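Clear film and the depth filter

2025-09-18

Transparent plastic has been the worst case in my grasp planner all month. The depth filter throws away anything shiny, so the planner thinks there is nothing between the fingers. I went back through 176 clips of bin bags and liners to see where it fails.

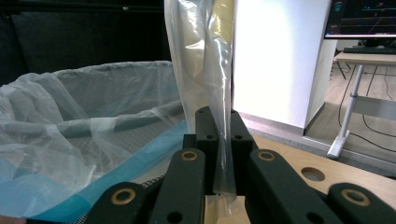 What I changed

Tivemis now keeps the low-confidence points near the fingertips and lets the colour image vote on them. Three settings moved — the rest are as they were. Folded film is still patchy.

3 comments · 1451 shares

Recent posts
Moving the logs to Laslow
Kao and slow replays
Sonstead build notes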